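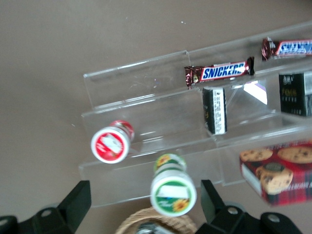 Minutes, equipment review, September 28, 2025

I'm taking notes again, so you get my version. Main item was the Rolto, the shelf-picking arm Nerlow wants to lease us for the snack counter at the Carnby store. We've had their quote for a while and it was time to go through it properly. Maribel Llanos had spent the most time with the thing so she did most of the talking, and she started with the stands, because the quote assumes flat shelves and we don't use flat shelves. Ours are the clear stepped ones, with the little lip at the back of each tier, and she wants the quote to say in writing that the arm is covered for those. She also wants the mix of goods spelled out. A Snickers lying flat on the top tier is one kind of pick, a round jar on its side lower down is another, and a cookie box sitting at an angle is a third, and Nerlow's list only says "packaged snacks." We all agreed that's too loose. I'll write to them.

Then we got onto clear plastic in general (this took a while, sorry to those who had to leave). My worry is glare. Our counter lights are strong and the panels throw back white patches, and I can't find a word about lighting in the spec sheet. Maribel thinks the wrist camera ought to cope but she wouldn't promise it, so it goes on the list of questions. If they tell us to buy matte stands I'd like that to come off the price!

Money. The lease is 900 a month with the service plan and 600 without. The one-time setup is 2608, and there's a 400 charge each time we ask them to add a new group of products. I said I'd skip the service plan for the first few months and was outvoted pretty fast, fair enough. What bothers everybody is the 400. We change the candy with every season, so that could get ugly. We'll ask for a number of free changes per year, and Maribel suggested four as a place to start haggling.

The other bid, from Millet, got maybe ten minutes. It's a kit, so we'd be putting it together ourselves, and the fingers are sold separately. I kind of like it, I'll admit, but I was the only one. We're keeping their offer in the folder and not answering yet.

Small stuff: the basket the arm drops things into. Wicker looks nice on the counter and customers like it, but the weave could snag a wrapper, and I'd want a plain bin behind the counter as a backup. Left open. Also the manual calls the same part a "finger" on one page and a "jaw" on the next, please could somebody at Nerlow fix that.

Agreed:
I write to Nerlow about stepped stands, the product list, lighting and the 400 charge.
Maribel draws up our own list of what goes on the counter, jars and boxes included, with sizes.
No signing until both are back.

Next meeting in October, once Nerlow has answered. Somebody else bring the coffee.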